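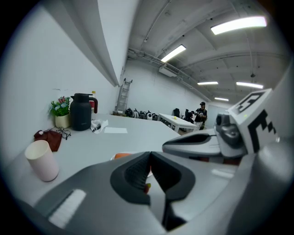

木地板半夜自己响，有救吗？

楼主 castemia
搬进来第2个月，客厅地板一到夜里就咔咔响，像有人穿着拖鞋在思考人生。房东说这叫“有年头的味道”，房租里大概也含了这份味道。踩上去响我认，没人踩也响就过分了。求便宜的办法，最好不用搬柜子。

2楼 老榫头
热胀冷缩。白天开暖气夜里关，它不响谁响。先买个湿度计，别急着撬。

3楼 Onen
滑石粉扫进缝里，20块钱的事。我家管了一个冬天，四月又开始唱。

4楼 老榫头
回3楼：滑石粉就是给地板化妆。龙骨松了你撒面粉都一样。

5楼 Onen
面粉招虫，谢谢。楼主租的房子，你让他拆龙骨？押金你出？

6楼 castemia
两位先别打。量了湿度，24%，我一直以为嗓子疼是因为上班。大家说说，这种地板能不能撒粉？

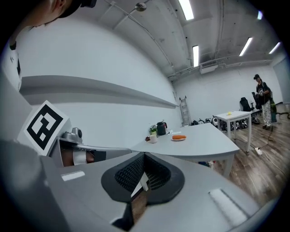
图：木地板，中间露出来的那一小条

7楼 brindo_12
光看中间这一条，神仙也看不出是实木还是复合。翻开踢脚线看断面再说。

8楼 Niloufar Rezaei
24%太干了，先开加湿器，放两周再看。我以前住的房子也这样，湿度上来以后安静了一大半，剩下一半是楼上的。

9楼 老榫头
总算有个讲道理的。不过加湿器别正对着地板吹，鼓起来比响难收拾。

10楼 Onen
行，加湿器加滑石粉，各管各的。

11楼 castemia
加湿器下单了，滑石粉也下单了。房东刚回消息，问我能不能把加湿器留给下一任租客。

12楼 brindo_12
问他抵不抵房租。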